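Home robots search better when trained to look again, group reports

A robot sent to fetch something in a house usually fails long before it reaches for the object. It goes to the wrong room, or it goes to the right room, looks once from a bad angle and moves on. A group at Skerent says it has cut down on that kind of failure with a training method called Lekar, which teaches a mobile robot to go back and look at the same place from somewhere else before it gives up.

The work was done entirely in simulation. The group tested Lekar on 2547 search tasks in Hellström, its set of computer-rendered homes. In each task the robot was given the name of an object and had to drive to it and stop within arm's reach, facing it. The group's earlier method failed on 938 of those tasks. With Lekar the number of failures fell to 345.

All of the test tasks took place in 11 homes that the robot had not been given during training. The training homes used the same kinds of rooms and furniture, but with different floor plans and different objects left out on beds, counters, tables and floors.

The older method worked the way many search systems do. The robot kept a map, marked each patch of floor and furniture as seen or not seen, and drove toward whatever was still unseen. Once a bed or a counter had been in view, it counted as done. If the object was on that bed but hidden behind a cushion, or so far back that it covered only a few pixels, the robot would not return to it.

Lekar replaces the seen-or-not-seen mark with a score. Each surface gets a number for how well it has been looked at, based on distance, angle and how much of it was blocked. A bed viewed from the doorway gets a low score. The same bed viewed from close up on one side gets a higher one, but the far half may stay low if something is in the way. The robot then weighs the cost of driving on to a new room against the cost of a second look at a surface it has already passed.

That choice is learned and not written in by hand. During training the robot was charged for every meter it drove and every second it spent turning, and it was rewarded only at the end, if it stopped at the right object. The group says the first versions went wrong in both directions. One circled beds until its time ran out. Another learned that second looks were expensive and never took one. The version in the report came after the group began starting each training run with a random part of the home already looked at, some of it well and some of it badly.

Small items gained the most. So did items that share a surface with other things, such as fruit on a kitchen counter or a toy on a bed. Large objects, which the older method already found most of the time, hardly changed.

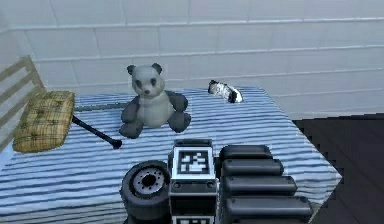
Reach over the front edge of a bed.

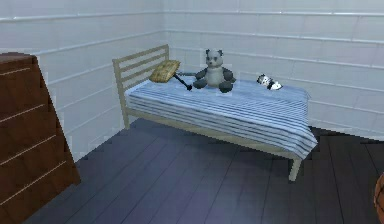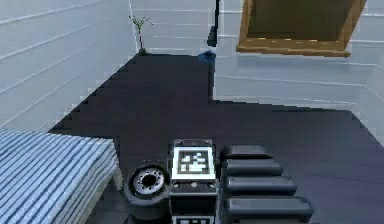

Open floor beside the bed.
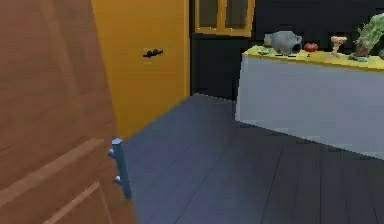 A kitchen counter beyond an open door.

Noemi Ambrose said the drop in failures was larger than she had expected, but that she would like to see it divided up differently. In her view, a robot that fails to find an object and a robot that finds it and stops facing the wrong way should not be counted together, and the report does that. She also questioned the comparison with the older method. A system that can never go back to a surface is an easy one to beat, she said, and a simple rule such as "visit every bed and counter twice" would have made a more useful rival. She added that if Lekar still came out ahead of that rule, she would consider the question settled for rendered homes, though not for real ones.

The report does touch on her first point. It lists three main causes for the 345 remaining failures without giving a number for each. One is objects that could not be seen from any position the robot could drive to. Another is running out of time, mostly in the homes with long hallways. The third is confusion between similar objects, where the robot drove confidently to the wrong thing and stopped. Lekar does nothing about this last kind, because a better view of a surface does not help if the robot has already decided what it is looking at.

There is no simple rival of the sort Ambrose described. The group writes that it tried a fixed two-visit rule early on, in the training homes only, and dropped it when the runs became too long. It did not repeat that test in the homes used for the final results.

Doors were a separate problem. In Hellström some doors stand partly open, and the robot can often see a strip of the next room past the edge of the door. The older method tended to treat that strip as a view of the whole room. Under Lekar, the surfaces glimpsed through a gap get a low score, so the room remains worth entering. The group says this alone accounts for a good share of the gain in kitchens, where a counter can be partly in view from the hall while everything at its far end is out of sight.

The method has a cost. Runs with Lekar were longer on average than runs with the older method, even when both ended at the right object. In homes with only a few surfaces, the second looks were mostly wasted, and the report says a shorter time limit would have wiped out much of the advantage there. The group set the limit before testing and used the same one for both methods.

There is also the matter of the pictures the robot works from. The rendered views have flat lighting and jagged edges where walls meet floors, and they contain none of the glare, motion blur or clutter of a lived-in house. The robot's position in the home is known exactly at every moment. On a physical machine it would have to be estimated, and an error of even a few inches could spoil the record of which part of a bed had been looked at and from where. The report says that adding small position errors during training did not hurt the results much, but it tested only errors that stayed the same size through a run. Errors on a moving robot usually build up.

Picking objects up was not part of the test. The arm and hand were modeled so that the robot would have to keep them clear of walls and furniture, and so that they would get in the way of its view as they would on a physical machine. That turned out to matter more than the group had planned for. With the arm in a low position, the near part of a surface could be blocked from sight, and Lekar learned to stop a little farther back from beds than the older method did.

The next stage is a test on a physical robot in a furnished apartment in Putero, planned for May. It will use a much smaller number of tasks, and the robot will be stopped by hand if it comes too close to a wall or a piece of furniture. The group has said it will count search failures and stopping failures separately this time.

It also plans to let the robot open doors and drawers during a search. For now, anything inside a closed cabinet is left out of the task list.

Contact the newsroom | Copyright, all rights reserved | Back to top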